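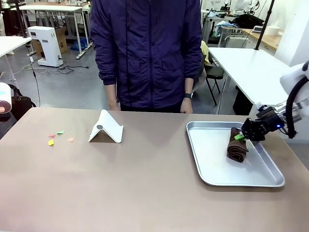
**Rindstead, 1 Sep 2019** - Vogler has finished the first collection round of its small-parts handling project at the Rindstead site, with 3,051 recorded examples passed to the training group. The round opened in February and covers picking, carrying and placing light, flat or soft items on an open table.

The examples are meant for a learning system named Sternus, which takes camera images and joint readings as input and returns the next short stretch of arm movement. Sternus has no hand-written grasp rules. Whatever it does with a strip of paper or a piece of cloth has to come from the recordings, so the make-up of the set has taken up more of the project's time than the model itself.

Each example, called an episode in the project notes, covers one task from the start position to the release of the item. The log holds the joint angles, the gripper opening, the images from a fixed camera and a short written instruction. Operators mark the end of an episode by hand. A second person then reviews it and gives it one of three labels: complete, recovered or failed. Recovered episodes are those in which the first grasp was lost and the operator got the item back without a reset.

Of the total, 2,000 episodes came back labelled complete and 800 recovered. The remaining 251 were failed and will be held apart from the main training set. They may be used later to train a separate check that flags a poor grasp before the arm lifts.

Heike Kohlhase, who runs the collection work at Rindstead, said the share of recovered episodes was higher than planned and that she had asked for them to be kept. An earlier set, gathered at Rommont, contained almost none. "The Rommont operators were very tidy," she said. "They threw away anything with a slip in it. The first model we trained on that set would miss a grasp, close on air and carry on to the tray as if it had the part."

Two other changes were made after Rommont. Items are now put down in a new arrangement before every episode, where the earlier set used marked positions on the table. The room is also left as it is, with other tables, cables and people in the background of the recordings. Kohlhase said the Rommont set had been recorded against a plain screen, and that grasp success dropped sharply once the screen was taken away.

Soft items remain the slowest part of the work. A folded cloth gives way under the gripper and seldom returns to the same shape, and the gripper opening alone says little about how firmly it is held. Thin paper has a different fault: the fingers tend to push it along the surface before they close. Operators were told to approach paper from above and to avoid dragging it to the table edge, a habit that worked well enough but filled the early logs with a movement the project did not want copied.

Written instructions were also tightened part of the way through. Operators had been free to word them as they liked, and the same task turned up as "put", "move", "drop" and "place", sometimes with the colour of the item and sometimes without. The wording has been left varied, but the colour and the target must now both be given. Older entries were corrected during review.

Storage was a smaller matter. Camera images and joint readings are written by separate processes, and in the first weeks the two clocks drifted apart over long sessions. The clocks are now matched at the start of every episode - a fix that adds a short wait before the arm is released to the operator. Episodes with the old fault were realigned where possible and recorded again where not.

Training on the Rindstead set has begun. The first test will consist of 100 trials on the same table, using items left out of the collection, with the result for each trial logged under the same three labels. A second round is planned at the site and will add tasks that need both arms. Vogler has not said whether the episodes will be released outside the company.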